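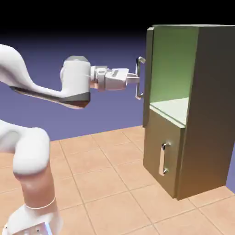

A robotic arm at a green cabinet in a computer rendering.

Neluvus Says Its Token Is Fully Backed, Again

February 12, 2024

Neluvus, the company behind the Flamar token, said it holds enough cash and short-term debt to redeem every coin in circulation. It did not say where.

The statement runs 3 pages and cites a review by Pomard, a firm Neluvus picked and paid. Pomard checked balances at the close of business on two dates in July. What the accounts held on any other day is left out — and so are the names of the banks.

Flamar trades on 11 exchanges. The largest, Giraldo, has limited withdrawals twice in the past year, blaming "maintenance" both times.

Flor Villanueva, who runs a newsletter on digital currencies, asked Neluvus for the full report and got a link to the press release. "A review of two days is a review of two days," she said. "I want to see the loans."

Neluvus lists 1056 corporate clients but would not say how many have borrowed from its reserves. A full audit is "under discussion," the company said, as it was last year.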